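Course handout, unit 5: Ripeness, storage and what the label tells you
Food Retail and Storage, evening section
Instructor: Rhiannon Eynon

Read this before the session on cold storage. Bring your notes from the Carkonstead packing house visit, including the parts you thought were boring.

What "ripe" means, and who is saying it

Growers, packers, shops and shoppers all use the word ripe, and they mean different things by it. A grower often means ready to pick. A packer means ready to ship. A shop means it will sell before it goes bad. The shopper means good to eat tonight. When you read a trade leaflet that says fruit was "picked at peak ripeness," ask which of these people wrote it. My bet is the packer.

Fruit is usually split into two groups. Climacteric fruit (apples, bananas, pears, avocados) goes through a rise in breathing and in ethylene gas, and can keep ripening after it leaves the plant. Non-climacteric fruit (grapes, citrus, strawberries) mostly doesn't. The split is useful, but some fruits sit badly in either group, and varieties of the same fruit can behave differently. Treat any chart that shows a clean line between the two with some suspicion.

Softening is not the same as sweetening. An apple picked too early may soften in the bowl and still taste of very little. Starch turning to sugar, acid dropping, cell walls breaking down and aroma building up are separate changes, and they don't keep the same pace.

The Mabula leaflet

You each have a copy. It claims that its storage sachets "keep fruit fresh up to 9 days longer." Longer than what? At what temperature? With which fruit, picked when? Amrit Fortin raised all of this in last year's section and wrote to the company. The reply was a second copy of the leaflet.

Absorbing ethylene can slow ripening in some fruit. I don't dispute that. What I dispute is one number being printed for a whole kitchen. A sachet won't repair a bruise, and it won't do much about mold that has already got started.

Tests people rely on

Firmness: useful if measured with a proper tester. The thumb is a poor tool, and it damages the goods.

Sugar reading: good as far as it goes. It takes a drop of juice and says nothing about texture or smell.

Starch test: iodine on a cut apple. Cheap and fairly honest, but you lose the apple.

Color: the one everybody uses, and the one I trust least. 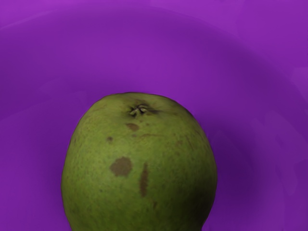 Skin color has two parts, the ground color underneath and any blush on top, and sunlight on the tree can change the blush a lot without telling you much about the flesh. Ground color is the better guide, and even that only works if you know the variety. An olive to yellowish green skin with small dark speckles, like the one on this page, could be called underripe by one buyer and ready by the next, and I couldn't settle it from the skin. I'm not sure I'd settle apple or guava that way either. Nélida Yáñez, who graded fruit at Erum for 12 years, used to refuse to grade by color unless she had the variety name in front of her.

For next time

Write one page on a storage claim you have found on a package or a shop sign. Say who makes the claim, what was compared with what, and what you would need to see before believing it. "Studies show" is not a source. Hand it in at the start of class, 6 p.m., on paper. Bautista Cáceres has the spare leaflets if you lost yours.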